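**Subject:** Re: [home-bread] Rye starter gone sluggish, and what do you all knead on?

Hello everyone,

Two questions in one message, and I have opinions on both, so get the kettle on!

> My rye starter used to double by lunchtime and now it barely lifts
> before tea. I feed it every morning, equal weights of flour and
> water, same jar, same shelf. The only thing I've changed is the
> flour, as the Brikport mill shop has stopped doing the dark rye and
> I've moved to the medium. Should I start again from scratch?
>
> Also, my old worktop is going and I'd like something decent to
> knead on. Stone? Wood? Do people oil theirs?

Please don't start again! Mine did exactly the same in April when I swapped flours, and it came back stronger than before. Dark rye has far more of the bran in it, and a starter that has lived on that for months takes a while to get used to anything paler. I gave mine a week of two feeds a day, one at 7 am and one before bed, and kept back much less of the old stuff each time. I'd been lazy and was keeping nearly half the jar, so the poor thing was sitting in its own sourness.

What I do now is 40 g of starter, 60 g of rye and 60 g of water, stirred with the handle of a spoon until there are no dry bits. It makes a thick paste, more like mortar than batter, and I smooth the top with a wet finger so I can see the cracks open as it rises. I love that part. If yours is runny it may well be rising and falling again while you're out, so put a rubber band round the jar and look for a smeary tide mark higher up the glass.

If you really miss the dark flour, Hevar do a wholemeal rye in paper sacks that I like very much. It's coarser than the Brikport one and drinks more water. You could also stir a spoonful of plain bran into the medium, which is a bit of a cheat, but my starter has never complained.

For anyone who wants something to bake while the starter gets its strength back, my Botitz loaf (I named it after the village where I first ate one, so don't go looking for it in books) only needs a small amount. The night before, mix 157 g of the ripe starter with the same weight of rye and enough warm water to make a slack porridge. In the morning add strong white flour, salt, a good spoonful of black treacle and as much caraway as you dare. It wants barely any kneading, just enough to bring it together, then into a greased tin until it creeps up to the rim. Bake it hot for the first quarter of an hour and gentler after that. And leave it until the next day before cutting, I beg you! I've ruined more rye loaves with a bread knife than with the oven.

Now, boards. I'm wood all the way. Stone is lovely for pastry, but it pulls the warmth out of a dough, and in my kitchen there isn't any to spare in winter. 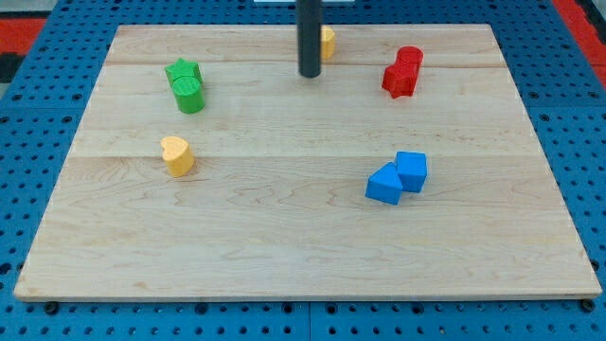 Maple is my favourite. It's close-grained, so wet dough doesn't work its way in, and it scrapes clean with a plain metal scraper. Beech is good too and often cheaper. I'd go as large as your kitchen allows and put a damp tea towel under it to stop it wandering about.

As for oil, yes, but sparingly. I use the food-safe mineral oil from Bautista, a thin coat rubbed in with an old sock, left overnight and wiped off. Twice a year does it for me. Don't use olive oil, it goes sticky and then it smells. And never leave a board soaking in the sink, or you'll have a very handsome banana.

Do write back with the flour weights you're using and how warm that shelf is. I'd also love to hear from anyone who keeps their rye starter in the fridge between bakes, as I'm away for two weeks soon and can't decide whether to chill mine or dry some out on baking paper.

Happy baking,

the one with too many jars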